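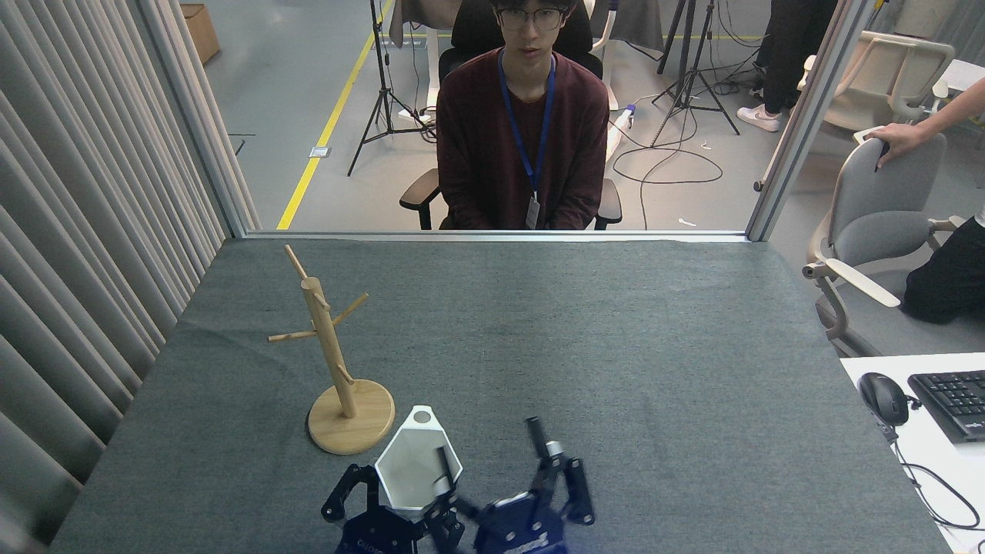

ok short thread on cell rules, because Fedir Savchuk asked me what we go by at Geltwood and my answer got way too long for a DM!

Rule one: write down the reset position before you write down the task. We logged 827 runs on Grelura before we did this and I couldn't compare half of them (yes, still sore about it).

Rule two: whoever is watching the run sits behind the glass and stays there until the arm is parked. No leaning in to nudge stuff!

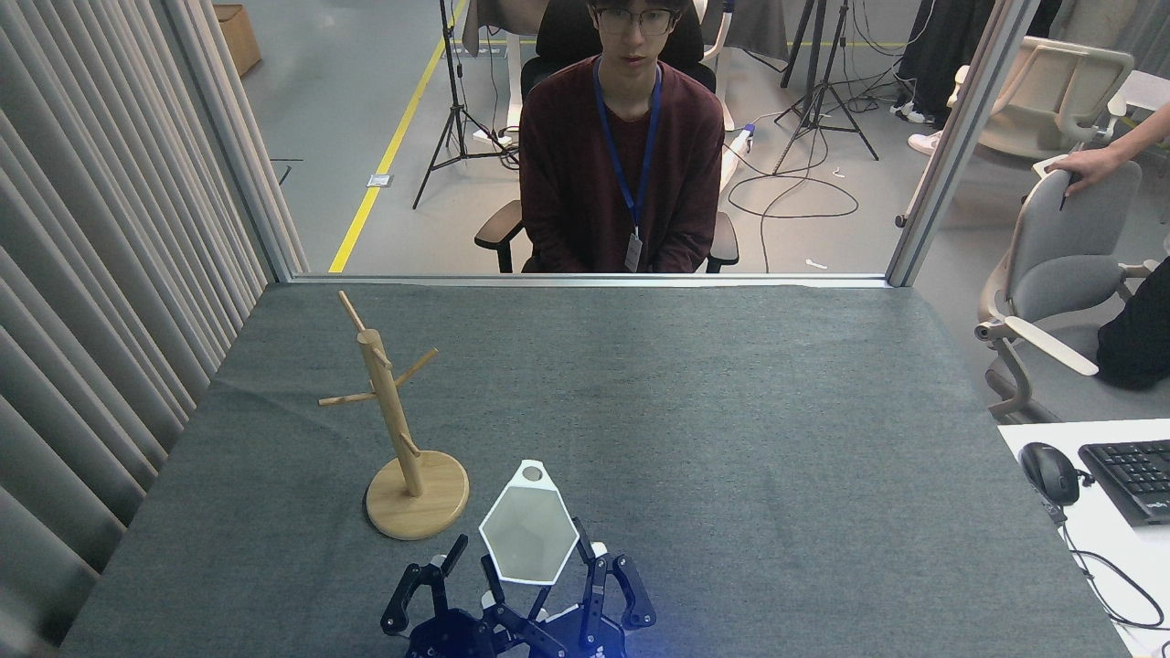 Rule three is about grip checks. Pause with the object held and look at where each finger is touching before you go on. With something white and shallow like this one, tilted up between three fingers, I want the contact points noted every single time.

Yurii Romaniuk has the full checklist, go bug him for it :)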